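Notebook, bench 2, Skoruldale workshop
May, entry started 7:40, finished after lunch
Written by Antonina Harasym

Continuing from the last entry. The two-arm cell is now doing part of the packing preparation, and I was asked to write down what is different for us at the benches, also the small things.

Before, one person stood at the table the whole morning and handled bins, lids and small parts. By my paper sheets we did 1,799 bins in the last month of hand work. In April, with the arms helping, it was 2,845. I do not want to read too much into this, because in April we also received the Trondorley order and had one more person on the late shift.

What changed for people:

Memon's old place at the table is now a place beside the enclosure. He says his shoulders are better but he gets tired from watching. We agreed to change the watcher every hour. Yesterday we forgot it twice.

The morning start is longer. Somebody must lay out the table, check that the cables move freely at the elbows, and run the slow cycle one time. I did it in 25 minutes today. Memon is faster.

We talk less during the work. When four hands were at one bench we talked all the time. Now one person watches and the others are in the next room with the labels. I mention it because two colleagues told me the same thing separately.

Small mistakes are different mistakes. By hand we mixed up sizes. With the arms the size is right, but if a lid was laid out badly at the beginning, the person has to notice it early.

Layout of the day: teal bin, its white lid, clear tray with blue caps. The large container is lying in the left corner as before.

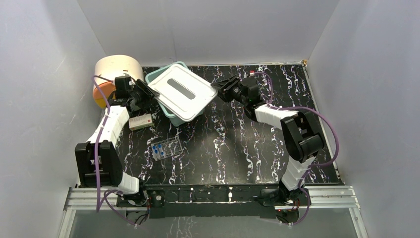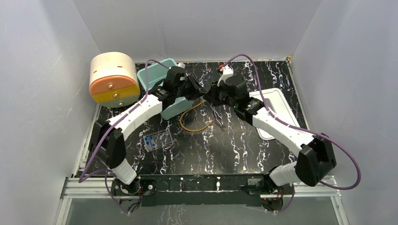
To do

1. Write the hourly change of watcher on the whiteboard, with names.
2. Ask Fusano for a longer purple cable on the right side and what it costs.
3. Mark on the table where the cap tray should lie. Every person puts it in a little different place.
4. Move the label printer back to our room, if the socket allows. Then the watcher has company.
5. Count the lids in the store again. The list says 1,000 and I do not believe it.

Memon to read points 1 and 3 and write his opinion under this entry.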